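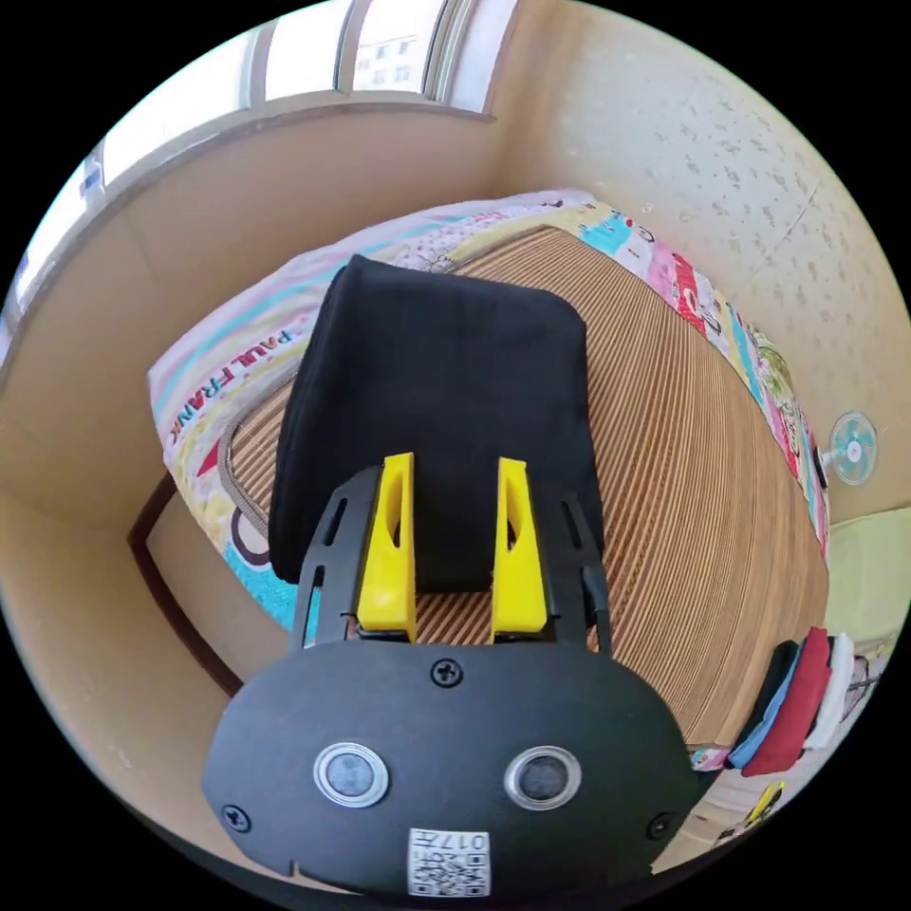

Start early and don't trust the sky, was the advice I got when I asked how to do Dodach in a day, and it came before I'd even gotten my notebook open. I'd called up a hiking guide who has been leading people up that trail for 35 years, and we ended up talking for most of an afternoon (I had planned on twenty minutes!).

So how hard is it, really? "The first 2 miles are a stroll," the guide told me. "Then you hit the stairs and everybody stops talking." The top is at 2325 feet, and on a clear morning you can see clean across to Borkik. I asked about parking and got a long laugh. "Get to the Mac Giolla lot before eight – after that you're walking the road."
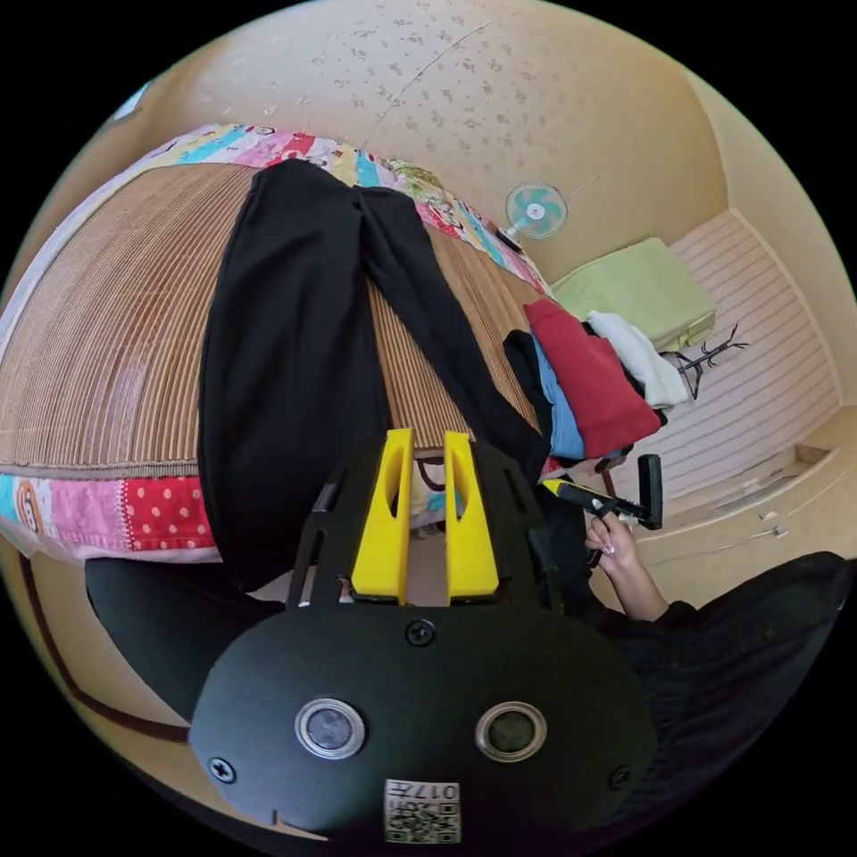 Folded clothes and a pair of black trousers, out on the bed

We got onto food, naturally. The guide's pick is the bakery in Amgate, which closes at 5 and runs out of the cheese rolls way before that. "Buy two. You'll eat one in the car." I did exactly that on my own trip in October, and I should have bought three.

My last question was about the loop back through the woods, which I'd skipped. "Oh, you missed the waterfall," the guide said, sounding sorry for me. "Go back in April, when the creek's up, and take the left fork after the footbridge."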